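Ukunetti Party Games: Frequently Asked Questions

Last updated August 2024

General

What is Ukunetti?
Ukunetti is a charades and drawing game for phones and tablets. One device is passed between players. The app supplies the prompts, runs the timer and keeps the score. It does not judge answers; the group does that.

How many people can play?
Minimum four, in two teams of two. The upper limit is 20 players in a single session. Above that, split the group and run two sessions on separate devices.

What ages is it meant for?
The default pack suits players of eight and over. The Junior pack uses shorter words and replaces written prompts with spoken ones. Packs marked Adult are hidden until switched on under Settings — Content.

Do all players need the app?
No. Only the device being passed round needs it. The exception is Remote Mode, where each household needs one copy.

Prompts and packs

How many prompts are included?
The free version has 800. The full version adds a further 1000, sorted by subject: Kitchen, Films, Jobs, Animals, Weather and Idioms. The Idioms pack was compiled by Souad Shawky and is the hardest of the six.

Will prompts repeat?
Not within a session. Between sessions the app keeps a record of prompts already shown and draws on unseen ones first. When a pack is exhausted the record resets without warning. To reset it by hand, go to Packs, hold down the pack name and choose Clear history.

Can I write my own prompts?
Yes, in the full version. A custom prompt may be up to 70 characters long. Line breaks are removed on saving. Custom packs can be exported as a text file and loaded on another device.

Why was my custom prompt rejected?
Either it is over the limit, or it duplicates one already in the same pack. The duplicate check ignores capitals and punctuation, so "Ice-cream" and "ice cream" count as the same prompt.

Rules and scoring

How long is a round?
The default is one minute. It can be altered in steps of five seconds. Changes made during a round apply from the next one.

What happens if a player says part of the word?
Under the standard rules the prompt is void and no point is given. Under the Gudthorpe rules the other team takes the point. Choose one set before starting — the app will not let you switch halfway through.

What is an Adamczyk round?
An optional final round in which every prompt from the session is shuffled and played again using one word only. It suits groups that have been paying attention. Scores count double.

Can a prompt be skipped?
Each team has two skips per round. Unused skips do not carry over.

How are ties settled?
By a single drawing prompt shown to one player from each team at the same time. The first team to guess correctly wins. If both teams call out together, play another. 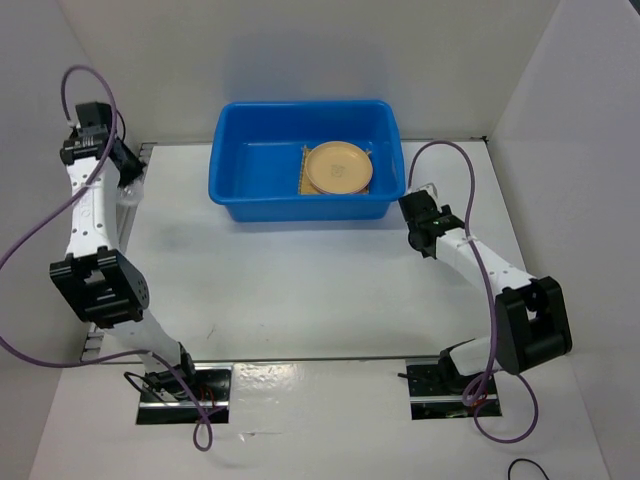
Can we use objects as props?
The standard rules do not allow it. Props Mode, added in June, does: the acting player may pick up one item per prompt and must put it back before the timer ends. Pointing at an item without picking it up counts as a use.

Technical

Does it work offline?
Yes, apart from Remote Mode and pack downloads.

The timer makes no sound. Why?
The timer follows the media volume, which is separate from the ringer volume on most phones. Start a round and raise the volume while the clock is running.

The tilt control does not register. What can I do?
Recalibrate under Settings — Motion with the device held upright at forehead height. Thick cases with magnetic flaps can interfere. If tilt still fails, turn on Tap to Score.

How do I move my purchase to a new device?
Sign in with the same store account and choose Restore. Purchases made through the old Proslow shop need a transfer code; write to support with your order number.

Who do I contact about an error in a prompt?
Use the Report button on the prompt itself. Reports are read by Frøydis Hägglund, who edits the packs, and corrections go out with the next update.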